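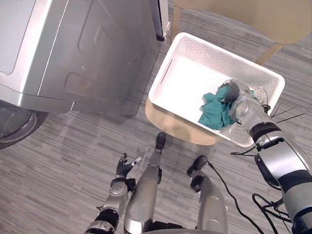 Laundry corner, room 323 – monthly safety check
Checked by: Dymphna Ó Súilleabháin
Date: Oct 9, 2018

Washing machine, outside: OK. Small scuff marks on the metal, no sharp edges.
Door rim and seal: OK. Please wipe it after the last wash of the day.
Machine stands level: OK, tested with 30 minutes of spinning.
Water hose: NOT OK. The clamp is a little loose, I have written to Wendberg for a new one.
Laundry basket: OK, no cracks at the handle. One teal cloth was inside.
Round stool under the basket: OK, but do not stand on it – it is only for the basket.
Beige chair: OK. Keep it away from the door of the machine.
Floor: OK. Dry, I felt it with my hand.
Smoke alarm: OK, battery is from April.

Open points: 2 (hose clamp, missing lint brush)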